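Marble worktops: how to stop worrying and wipe

Marble is a soft stone with expensive habits. It dislikes lemon, wine, vinegar and most of what you'd call dinner. If you've got it, or something made to look like it, a few things help.

Wipe spills at once. Blot red wine — rubbing just gives it a tour of the slab.

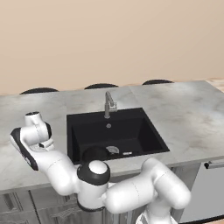
Grey cloudy patterning forgives a lot of crumbs.

Vinegar sprays are for windows. A drop of washing-up liquid in warm water does nearly everything, and costs less than the 300 ml bottle of Nilik stone cleaner I bought in December and have used twice.
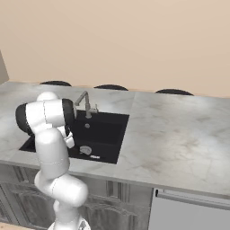

For oily marks, mix bicarbonate of soda and water to a paste, spread it 5 mm thick, cover with cling film and leave overnight. Rinse, dry, sulk, repeat.

Reseal when water stops beading. Try a splash by the tap first, where the sealant usually gives up. Two thin coats, four hours between them, and eat out on Wednesday.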